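Section 4: Fitting out the cabin and laying the boat up

Read this section through before you start. It assumes the hull work in Section 3 is finished and the boat is out of the water, level on her cradle.

4.1 Fitting the fresh water tank

The Dalsgaard tank holds 50 litres and sits under the port berth. Full, it weighs more than most people expect, so the bearers have to be sound.

1. Lift out the berth boards and number them on the underside in pencil.
2. Check both bearers with a bradawl. If the point goes in easily, replace the bearer.
3. Lay the rubber strip supplied along the top of each bearer.
4. Lower the tank in with the filler neck facing forward.
5. Fasten the two straps hand tight, then give each ratchet one more click.
6. Connect the filler hose and the breather. Use two clips on each end of the filler hose.

Note: The breather must rise above the top of the filler neck before it turns down. Elínborg Bjarnason's boat had hers run level along the shelf, and the tank would never take more than half.

Caution: Do not overtighten the straps. The tank wall will bulge at the seam.

4.2 Wiring the bilge pump

1. Turn off the battery switch and remove the negative lead.
2. Fix the Zodell pump to its base plate at the lowest point of the bilge.
3. Run the cable up the starboard side, clipping it every 450 mm.
4. Make the joints above the level of the cabin sole, and seal them with heat-shrink sleeve.
5. Fit the fuse within reach of the battery. The correct rating is printed on the pump label.
6. Reconnect the battery and lift the float switch by hand. The pump should start at once.

Note: If the pump hums but does not turn, switch off and clear the strainer – sawdust from the fitting out is the usual cause.

4.3 Cabin table and berth infill

The table leg is cut to 980 mm at the yard and will need shortening on boats with the raised sole. Measure with the leg standing in its socket, and allow for the thickness of the top.

1. Mark the leg all the way round and cut it square.
2. Seal the cut end with two coats of Birex varnish.
3. Screw the upper socket to the underside of the table. Drill pilot holes first.
4. Drop the leg to its lower position and try the infill cushion for fit. 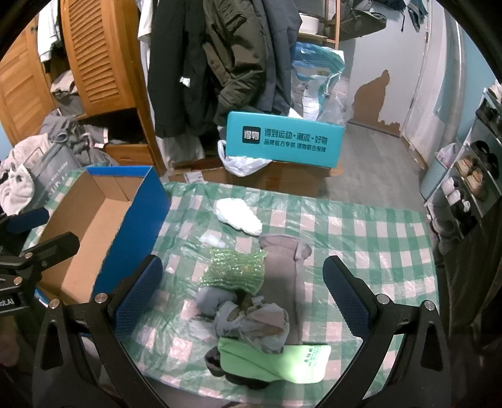 4.4 Laying up

Boats kept at Cullgate should be laid up by the end of November. The water is turned off at the pontoons after that.

1. Drain the tank and leave the filler cap off.
2. Open both taps, run the hand pump until it sucks air, and leave the taps open.
3. Take the cushions home, or stand them on edge.
4. Charge the battery fully and take it ashore.
5. Fit the cover over the ridge pole, with 60 mm of slack in each tie.

Caution: Never run a heater under a closed cover.

Spare straps and hose clips are held in the stores. Ask for Lleucu Morgan, and have your hull number ready.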